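Workplace News

Two-arm stations join the returns line at Jorkeo

The returns and repacking department at Jorkeo will begin regular use of its two-arm handling stations on May 3, 2026. The decision follows a trial period in which the stations were run beside the existing benches, and it applies to the small electrical goods line only. Garden, kitchen and lighting returns will continue to be handled as before.

The department receives 803 returned items on an average working day. A large share of these are extension leads, chargers and power strips that come back with the cord loose, the plug unwrapped or the packaging missing. Until now each of these items has been picked up, turned over, coiled, tied and bagged by hand. It is steady work, and it is hard on the wrists and thumbs. In the last staff survey, 49 employees named cord handling as the task they would most like to see shared out differently.

The stations were supplied by Hagedorn and run on software from Tonance. Each one has a pair of arms mounted at the front of an enclosed table. One arm holds the body of the item while the other takes the plug or the cord. Items that the station cannot finish are set aside for a member of staff, and this is expected to remain a normal part of the day.

Birger Hägglund, who leads the returns department, addressed employees at the spring staff meeting. "The arms are slow with a tangled cord, and our people are fast," he said. "What the arms can do is take the plain ones, hour after hour, so that our people are left with the ones that need a decision."

No positions will be removed as a result of the change. Seven employees have completed training as station attendants and will each look after a group of stations during their shift. Attendants load the tables, clear stopped items and record the cause of each stop. The position carries the same pay grade as inspection, and attendants will rotate back to the benches every second week unless they ask to stay. Applications for the next training group are open to all hourly staff in the department, including those on evening shifts.

Several matters raised during the trial have been settled with the employee representatives. Station records will be used for maintenance and planning and will not be used to compare one attendant with another. The target for the first period is 500 items per day across all stations, and this figure is a target for the equipment – it does not apply to any person. Bench staff will keep their present quotas until July, when both sides will review them together.

Some employees have expressed concern that the benches will now receive only the difficult returns, with fewer easy items between them. The department accepts that this is a fair point. Breaks at the benches have been lengthened for the review period, and supervisors have been asked to mix the incoming bins where possible. Comments on how this is working may be given to any supervisor or left in writing at the department office.

Staff from other departments who wish to see the stations in use may do so during the afternoon shift. Visitors should sign in with the attendant on duty and keep their hands clear of the tables while the arms are moving.

A pair of arms with a power strip and a white plug. The cord is still loose on the tabletop. 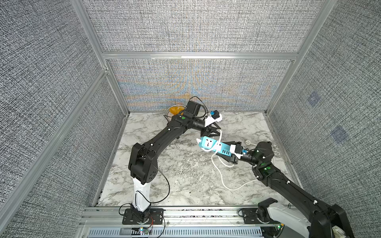
Bernia building: changes to the east entrance

The east entrance of the Bernia building will be closed for floor repairs. Employees should use the north entrance, where the badge reader has been replaced. Deliveries are not affected.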